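Wooden box on a white table – oil it or leave it?
Forum: Small Boxes and Desk Tidying

Plukex
2025-12-14
Finally cleared the big white table and I'm so pleased with it! Years of post and cables, all gone to the cupboard. The one thing I want to keep out is my wooden box, the reddish-brown one I bought for 14 quid at a church sale. I love how warm it looks against that pale top. First picture has the front of the box, second is more of the table. 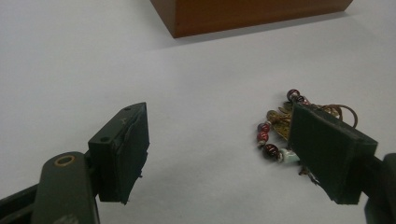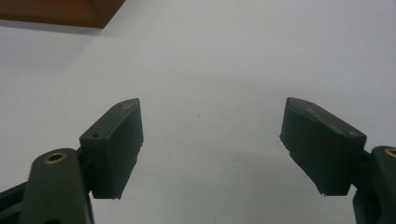

Re: Wooden box on a white table

Jandach
Oh, that orangey colour is lovely! Please don't paint it. I'd give it a thin coat of oil, leave it overnight and buff it with an old T-shirt. I've done 2 like that and they came up a treat.

Re: Wooden box on a white table

Uter
Disagree with the oil, sorry. If there's already varnish on it the oil will just sit there going sticky, and then you've got a ring on a white table. Wipe it with a barely damp cloth first and see how it behaves. I'd stop there, myself.

Re: Wooden box on a white table

Jandach
Fair point about varnish. Try a drop on the underside then, Plukex. If it hasn't soaked in after an hour, leave it alone.

Re: Wooden box on a white table

Plukex
Good idea, I'll test underneath tonight. What about felt pads? I slide it about a lot and that top is matt, so I'm worried about marks.

Re: Wooden box on a white table

Uter
Yes to felt! I got a sheet of 100 little round ones and I'm still using them up – four on a box that size is plenty. Cork is fine too but it sheds.

Re: Wooden box on a white table

Jandach
Cork doesn't shed if you buy decent cork :) Mine has been under a tea caddy since January and not a crumb.

Re: Wooden box on a white table

Plukex
Felt it is, I've got some in the drawer. Now, what do I keep in the box? I'm thinking stamps and spare keys.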